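Stolau Kitchen Supply: Cart and Shelf Care FAQ
Updated October 2018

How often should I wipe down a steel cart?
Once at the end of every shift, and right away after salt, vinegar or tomato.

What kind of cloth should I use?
A soft one, folded into a pad. Skip steel wool and green scouring pads.

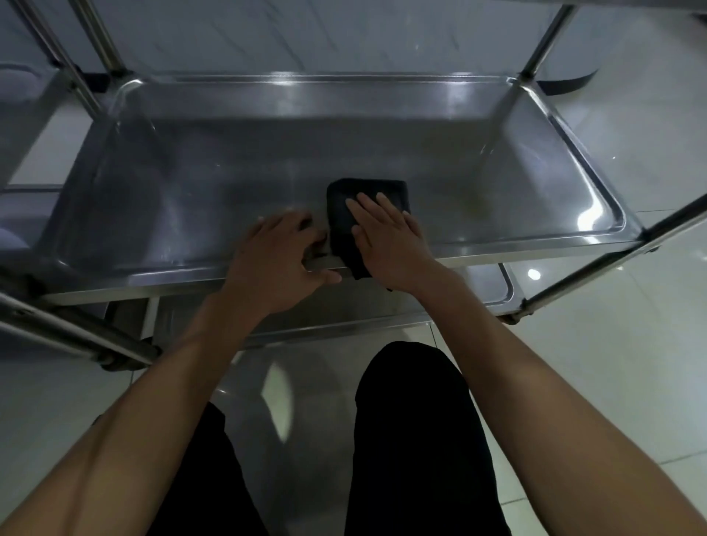
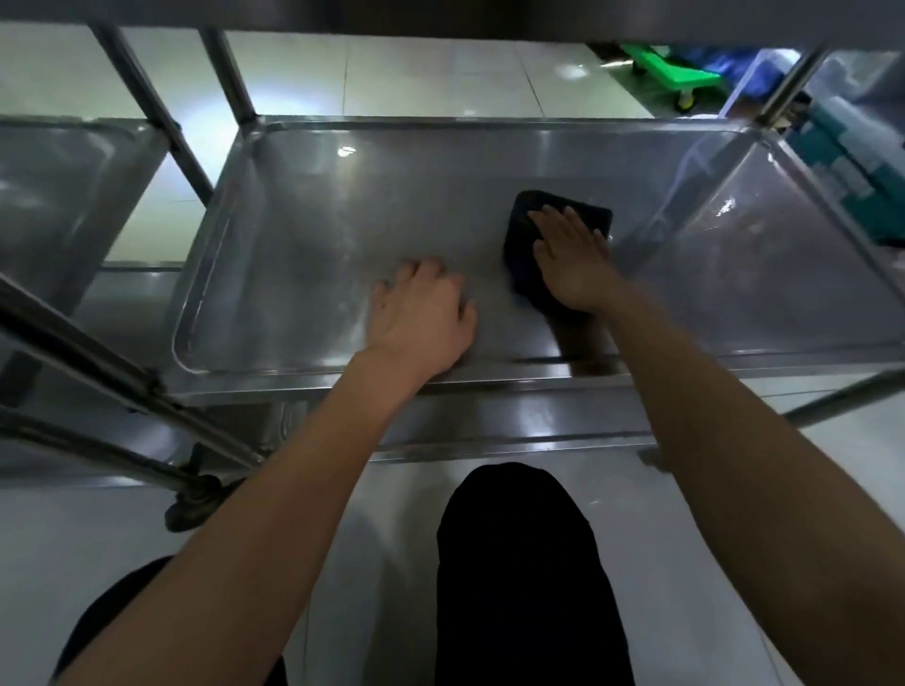
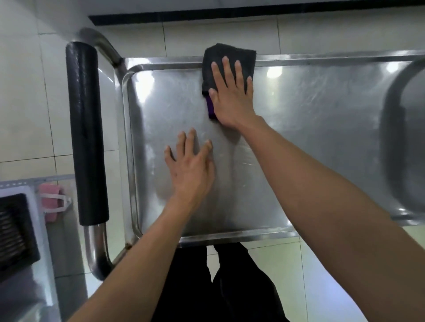 Why do streaks come back after cleaning?
Usually too much soap. Go over the tray again with plain water, then dry it with a second cloth, following the grain.

Do I need a special cleaner?
No. Dish soap in warm water handles most of it. For fingerprints we sell Droreo spray, item 1284. Do not use bleach on any Vukcombe or Enache cart.

How do I reach the corners?
Push the cloth along the inside of the rim with your fingertips. Lock the casters first.

Can scratches be removed?
Light ones can be blended with polish, item 763. Deep ones stay.

Do you sell replacement trays?
Yes, for both cart lines. Trays are $59 each and ship in 2 days. The next restock of casters is in January.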